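Two-arm cell, planner stalls when both arms reach for the tray

vbouvier
Posted Aug 30, 2018 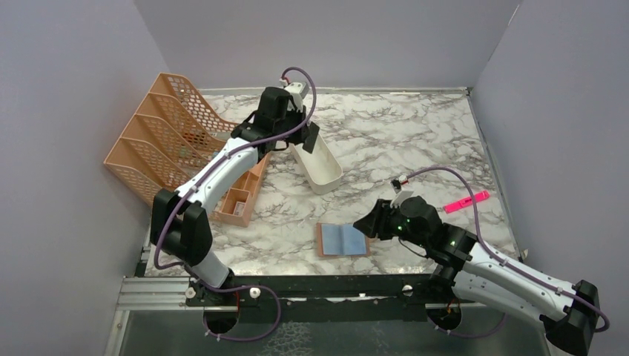
Should both arms be planned as one robot or as two?

Plan them as one group whenever their reach overlaps, and split them only for moves where each arm stays on its own side.

I'm asking because that is the advice in the Bikska wiki and I followed it. Desk tidying task: pens go in the tray, small stuff in the box, notebook gets closed and moved. One planning group, 300 ms timeout. Single-arm moves are fine. When the left arm is over the tray and the right one wants to come in low over the notebook, the planner times out, retries 4 times and gives up. Both start poses are collision free, I checked them one by one.

nnamdi_o
What are you using for the collision model of the organizer? If it's one big box, your left forearm is probably inside it whenever you reach past it to the back. I'd model the steps as separate boxes.

vbouvier
One box with 28 mm padding. But the checker says the pose is valid.

nnamdi_o
Valid, but with very little room to leave. Sampling planners hate that. Drop the padding on that one object and keep it everywhere else.

cullholm_dev
I disagree with the wiki. We ran a joint group for months and went back to two planners with a shared lock on the middle of the table. The right arm waits until the left is clear. Slower on paper, faster in practice, and the logs are readable.

nnamdi_o
That works until a task needs both grippers in the middle, like holding a notebook with one and closing it with the other. Then your lock is in the way.

cullholm_dev
So release it for that one skill. I wouldn't pay for joint planning on every move to cover a single case.

jistby
Are the cables in your model at all? Ours weren't. The planner was happy to swing the wrist the long way around and pull the loop tight. We put a joint limit on the last wrist axis and a capsule along the forearm where the clips are.

vbouvier
No cables in the model. I'll add the capsule. I reran last night with the organizer split into four boxes and 5 mm padding on those only. The over-the-tray case now solves most of the time. I also raised the sample limit to 2,000 – no idea yet which change did it.

nnamdi_o
Put the limit back and run it again, otherwise you won't find out.

adeleke
Check your seed state too. If the right arm is seeded from its home pose and not from where it is now, you get the same symptom.

vbouvier
It was seeded from home. Fixed, and the timeouts are down again with the old sample limit. Still fails when the right arm starts low over the notebook with the wrist turned in. I'll try the lock on a branch and post both logs.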